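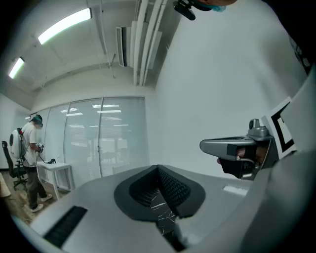
*Recessed fluorescent fixtures and the white pipe bundle, looking up.*

# Tredier Ceiling Inventory

A record of the ceilings at the Tredier building: lights, exposed pipes, ducts and anything else fixed overhead. It was put together for the relighting job and is kept up for whoever has to get a ladder out next.

## Contents

| File | What it holds | Rows |
|---|---|---|
| `fixtures.csv` | every light fixture, by room | 748 |
| `pipes.csv` | pipe and duct runs, one row per segment | 3561 |
| `rooms.csv` | room codes, floor, ceiling colour | 135 |

## Fields worth knowing

- `mount`: `recessed`, `surface` or `hung`. Long strips set into the ceiling are `recessed`.
- `lit`: whether the fixture was on when the room was recorded. It says nothing about the age of the tube.
- `run_id`: parallel pipes that travel together share one `run_id`. Each pipe still gets its own row.
- `colour`: finish as seen from the floor. Plain text, not a paint code.
- `meets_wall`: `y` if the segment reaches a wall inside the room.

Heights are in metres, from finished floor to the lowest point of the fixture or pipe.

## Known gaps

- In 27 rooms we couldn't get a height. The field is blank.
- What the pipes carry is only filled in where there was a label or a drawing. Please don't guess from the colour. Nearly everything is white.
- The Figueroa wing uses the old room codes. `rooms.csv` has both.
- Pipes above a closed ceiling aren't included.
- Duct sizes on the top floor came from the Drivetora drawings and haven't been checked on site.

## Updating

Edit the CSV, add a line to `CHANGES.md` and send it through Pilus. Changes are merged on Monday. If a fixture is removed, set `status` to `gone` and leave the row where it is, as the work orders refer to row numbers.

## Licence

Internal use. Ask before passing it to a contractor.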